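Shop Counter Arm: Term Report

Wilma Leemans
Work done in the Plenside shared workshop

Last updated: June

1. What the project was

The project was to get a robot arm to handle shopping in a small mock store. The store has black tables, a shelf of bottles and packaged goods, plastic baskets and a lot of artificial fruit. The arm was meant to do two jobs. The first was to pick single fruits and put them in a basket. The second was to take hold of a basket and move it without knocking things over.

I took over the build from last year's student, who had finished the base and the first version of the wrist. The written handover was four pages and a parts list. The parts list was accurate. The wiring drawing was not, and I redrew it in the second week.

Most of the work was done in the evenings, when the workshop is quieter and the compressor is off.

2. The build

The arm is mounted on a steel plate bolted to the bench frame. I used the Ekar joint modules that were already there and replaced two of them. The shoulder module had play in it that could be felt by hand. The elbow module ran hot and shut itself down after long sessions.

The gripper is my own design, printed in the workshop, and it went through three versions. Version one had straight fingers. They closed well on a flat object and badly on a round one. Version two had curved fingers with rubber pads. It held an orange properly but was too thick to get through the hand-hole of a basket. Version three has thinner tips and keeps the rubber only on the inside faces.

The cable to the gripper was a problem all term. In the first layout it ran straight along the forearm and pulled tight whenever the wrist turned. I gave it a loop of slack at the wrist and fixed it with two clips. The loop sometimes catches on things — I have not found a better route yet.

Power comes from a bench supply. There is an emergency stop on the near side of the table and a second one by the door. The workshop rules require the second one, and I agree with the rule.

3. The control program

The program is called Hurnosley, after the street I live on. It has three parts: one finds objects in the camera picture, one plans the motion and one sends commands to the joints. The first part was trained on 1000 labeled pictures, all taken in the workshop. I labeled them myself over spring break.

The fruit is found well when it is out in the open. It is found less well when something lies on top of it or in front of it. Baskets are the worst case, because the openings in the sides show bits of whatever is behind, and the program would mark one orange as several small ones. I added a step that finds the basket first and then ignores everything inside its outline until the basket has been moved away.

4. Basket work

The basket job took longer than the rest of the project put together. A basket is light, but it is wide compared with the gripper, and it swings if it is held at one end. It also hides a good part of the table from the camera while it is in the way.

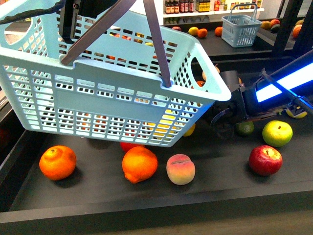

Should the arm hold a basket by the handle or by the rim? By the rim, if the basket has to stay level, because the handles pivot and the basket can turn under them. The handle is easier to find and easier to close on, so I kept it as the second choice when the rim is blocked.

After the grip was settled I worked on speed. Fast moves made the basket swing, and a swinging basket clears a table quickly. I limited the speed for any move where the gripper is holding a basket, and I added a pause at the top of each lift so it could settle. The pause is longer than it needs to be. I left it long for the demonstration.

5. Tests

I ran 133 basket lifts with the final gripper, all with an empty basket. A lift counted as good if the basket went up, stayed up for the whole move and came down where it was supposed to. By that measure 84 were good and 49 were not.

Most of the bad lifts were slips in the first second, when the tips had closed on the very edge of the rim. A smaller group were lifts where the cable loop caught. In two cases the program stopped on its own and I could not find out why from the log.

I also ran 30 single-fruit picks. Round fruit went well. The limes and lemons rolled when a fingertip touched them off center, and the pads did not help with that.

6. What I would change

— Move the cable inside the forearm. This means a new forearm.
— Put a second camera low down at the side, so that fruit behind a basket can be found.
— Write more to the log. I saved joint positions but not motor current, and current would have shown the slips.
— Start the basket job in the first month.

The arm stays in the workshop. The drawings, the gripper files and the corrected wiring drawing are in the Bainbridge cabinet, second drawer, along with two spare sets of finger pads. Whoever takes it next should replace the wrist clips before doing anything else. They are cracked.

Comments

tomk: Did you try foam on the fingers? We had the same rolling problem with tennis balls and soft foam fixed most of it.

W. Leemans: Not yet. The rubber was what we had in the drawer. I will pass it on.

benchfour: Which drawer are the old straight fingers in? I want them for something flat.

W. Leemans: Same one as the pads, at the back.

Contact the workshop desk | © Plenside Shared Workshop | Back to top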